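My aunt Randa gave me a sourdough starter in July, in a jar that used to hold olives. It came with a page of instructions in her handwriting, and the first line was "Don't name it." I was a little insulted. I'm forty-four and I own a socket set.

For the first week it did what it was supposed to. It went up in the morning and down at night, and I fed it flour and water and felt like a man with a goat. Then I baked with it. The loaf weighed 581 grams and could have held a door open in a storm. Marwan Saab from downstairs ate two slices, chewed for a long time, and asked if I'd thought about getting back into tennis.

So I did what people do and went online. One site said my kitchen was too cold. Another said it was too warm. A third wanted me to buy a special lidded pot, which I did, and a scraper, which I also did, and then a linen cloth for the dough to sleep in. The dough has better bedding than I do.

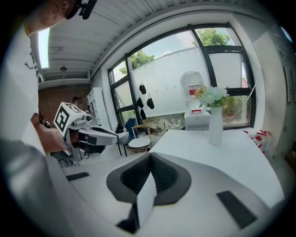
*White T-shirt, busy hand.*

Loaf number two was better, in that it could be cut. I had let it rise overnight in the fridge, between the mustard and a bag of spinach I was pretending to eat. The crust came out brown and loud. The inside had one enormous hole running the full length of it, like a subway line, and all the butter went straight through onto my plate.

Tala Dabbas, who taught me to drive and has had opinions about my steering ever since, told me over the phone that I was rushing. "You poke it and it springs back, you wait," she said. "You poke it and it sulks, you bake." I've been poking it ever since. It mostly sulks.

I've now made five loaves. The last one went to my aunt, wrapped in a dish towel, and she knocked on the bottom of it with her knuckles for longer than I thought was polite. Then she cut the end off, salted it, and ate it standing up at the counter. She asked how the starter was doing.

I said Gerald was fine.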